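The Plindport police blotter runs to 124 entries in a slow month, and Venkatesh Kotian reads every one of them aloud at the front desk before it goes to print.

June brought a stolen canoe, recovered with a better paddle. 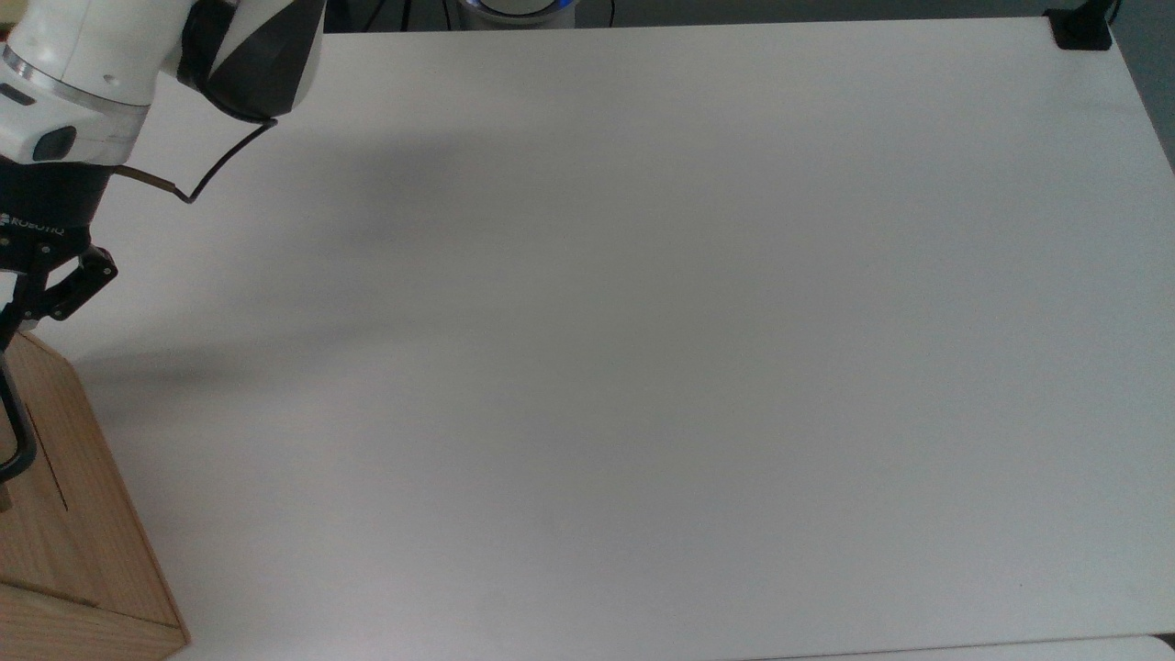
A robotic arm over a white tabletop.

Then came the Kesness Street case – 95 parking cones, gone by 6 a.m. and found stacked behind the Opoku bakery. The fine was $500. Kotian gave the cones four lines and the canoe six, and the canoe's owner still called to complain.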